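Automatisierung im Betrieb - Begleittext zur Lehrveranstaltung
Einheit 3: Was sich für die Menschen am Arbeitsplatz ändert
Saodah Hartono
Stand: 22. Februar 2023

Bitte lesen Sie diesen Text vor der Übung. Die Fragen am Ende besprechen wir in den Gruppen, eine schriftliche Abgabe ist nicht notwendig.

1. Ausgangspunkt

In der letzten Einheit haben wir über die Kosten einer Roboterzelle gesprochen. Heute geht es um die Personen, die vorher an diesem Platz gearbeitet haben und die meistens auch nachher dort arbeiten. In der Literatur findet man dazu oft sehr große Aussagen über ganze Branchen. Ich möchte lieber bei einem einzelnen Betrieb bleiben, den ich selber besucht habe.

Die Firma Dosora in Hallness stellt Sortiereinsätze und Verpackungsteile her und beschäftigt einige 200 Personen. Im Mai hat man dort begonnen, das Einlegen von Formteilen an einen Roboter zu übergeben. Das Projekt heißt intern Tai. Bis dahin wurde diese Arbeit an Handarbeitsplätzen in zwei Schichten gemacht. Eine Person hat das Teil aus der Kiste genommen, gedreht, bis die Form gepasst hat, und eingesetzt.

2. Die Aufgabe

Für die Hand ist das Einsetzen eine leichte Tätigkeit. Man spürt sofort, ob ein Teil klemmt, und korrigiert, ohne darüber nachzudenken. Für eine Maschine muss man diese Korrektur in Schritte zerlegen: das Teil finden, es greifen, die Lage der Öffnung bestimmen, ausrichten, absenken, Kraft prüfen. Geübt wird mit einem Brett aus blauem Schaumstoff und passenden Formteilen. 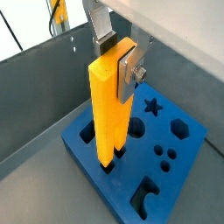 Gelbes Teil im Greifer, über dem Brett.

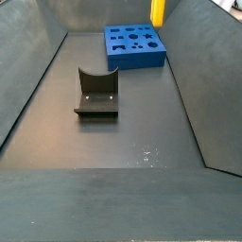
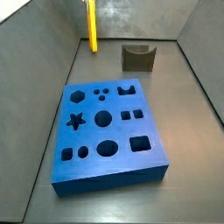

Das dunkle Teil mit der gebogenen Oberkante hat seine Entsprechung in der hinteren Reihe des Bretts. 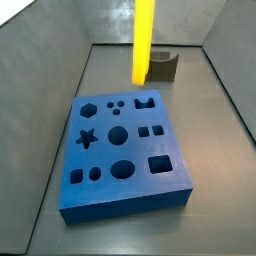
Frau Imani Ndung'u leitet die Schicht, in der das Projekt angefangen hat. Sie hat mir erklärt, dass die Mitarbeiterinnen zuerst keine Angst um die Stelle hatten, sondern sich geärgert haben. Man hat sie gebeten, ihre Handgriffe zu beschreiben, und die Beschreibung war den Ingenieuren immer zu ungenau. "Ich drehe es ein bisschen, bis es geht" kann man nicht programmieren. Dieses Wissen, das jemand hat und doch schwer in Worte bringt, nennen wir in der Vorlesung implizites Wissen (siehe Einheit 2).

3. Was wegfällt und was dazukommt

Weggefallen ist in der Schicht das gleichmäßige Einlegen über viele Stunden. Die Beschwerden an Handgelenk und Schulter waren im Betrieb bekannt, und niemand von den Befragten wünscht sich diese Bewegung zurück. Gleichzeitig ist eine Arbeit verschwunden, bei der man sich unterhalten konnte. Zwei Mitarbeiterinnen haben das von selbst erwähnt, bevor ich danach gefragt habe.

Dazugekommen sind das Nachfüllen, das Beobachten und das Beheben von Störungen. Eine Störung dauert selten lange, aber sie kommt ohne Ankündigung. In einer Schicht, für die ich das Protokoll lesen durfte, musste im Durchschnitt alle 30 Minuten jemand eingreifen. Wer zwei Zellen betreut, kann deshalb schlecht eine andere Aufgabe in Ruhe zu Ende führen. Die Müdigkeit am Abend ist eine andere als früher - weniger im Körper, mehr im Kopf.

Schwierig ist auch die Frage der Einstufung. Im alten Lohnschema gab es die Tätigkeit "Einlegen", im neuen steht "Anlagenbetreuung". Der Betriebsrat hat verlangt, dass die höhere Gruppe vom ersten Tag an gilt. Die Leitung wollte warten, bis die Schulung abgeschlossen ist. Am Ende wurde die höhere Gruppe nach der Hälfte der Schulung bezahlt, womit beide Seiten nicht ganz zufrieden waren.

4. Vergleich mit Condmont

Am Standort Condmont hat man eine ähnliche Zelle ohne Beteiligung der Schicht geplant. Sie wurde fertig geliefert und in Betrieb genommen. Nach wenigen Wochen haben die Mitarbeiter die Teile vor der Zelle mit der Hand vorsortiert, damit sie weniger oft stehen bleibt. Diese Arbeit stand in keinem Plan und wurde auch nicht als Arbeitszeit an der Zelle erfasst. Auf dem Papier war die Anlage daher besser, als sie in Wirklichkeit war.

5. Fragen für die Übung

Welche Teile der Tätigkeit "Einlegen" würden Sie als implizites Wissen bezeichnen? Begründen Sie kurz.

Wie könnte man die Vorsortierung in Condmont sichtbar machen, ohne dass die Mitarbeiter sich kontrolliert fühlen?

Halten Sie den Kompromiss bei der Einstufung für gerecht? Nehmen Sie einmal die Sicht der Leitung ein und einmal die Sicht der Schicht.

Die Gruppen treffen sich in Raum 1116. Wer den Text aus Einheit 2 nicht mehr hat, findet ihn im Kursordner.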